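Halliday Woven Placemats
By Delwyn Tawhiri
July

Print this page | E-mail this page

The Halliday is our everyday placemat. It is woven in a flat, tight weave and finished with a turned hem on all four sides. We have sold it through the Nirkville shop for 6 years and the pattern has not changed in that time, so new mats will sit next to older ones without looking odd. The colour may vary slightly between dye lots. If you need a large number for a café or hall, order them together.

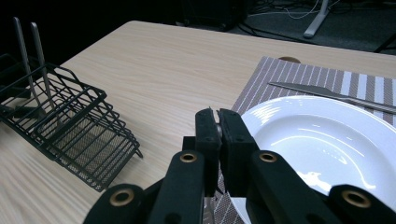

Each mat weighs 80 grams and lies flat after the first wash. Before that the corners may lift a little. A warm iron on the back fixes it.

Care

Machine wash at 40 or below, or by hand. Do not bleach. Line dry in the shade, as full sun will fade the darker colours over a summer. Tomato and turmeric should be rinsed out with cold water before washing. The mats can go in a tumble dryer on low, but expect them to shrink by a centimetre or so in length.

Heat

The Halliday will take a dinner plate straight from a warming drawer set to 70 degrees. It is not a trivet. For casserole dishes and pans use the Ganov cork mat, which is sold separately and fits underneath.

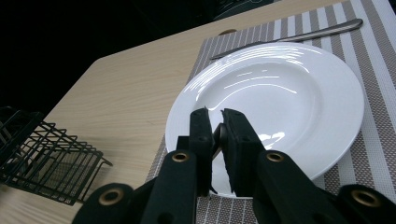
Warrick Harawira wrote to say that his set had been through the wash every week for two years and the hems were still sound, although one mat had faded along the edge nearest the window. He asked whether single mats could be bought to replace it. They can. Singles are the same price per mat as the set, and we keep all current colours in stock.

Ordering

Sold singly or in sets of four or six. Matching napkins are made by Wisero in a lighter cloth and are listed on their own page. Orders of more than 1,000 mats are woven to order and take around ten weeks. Unwashed mats can be returned within a month. Please include the packing slip.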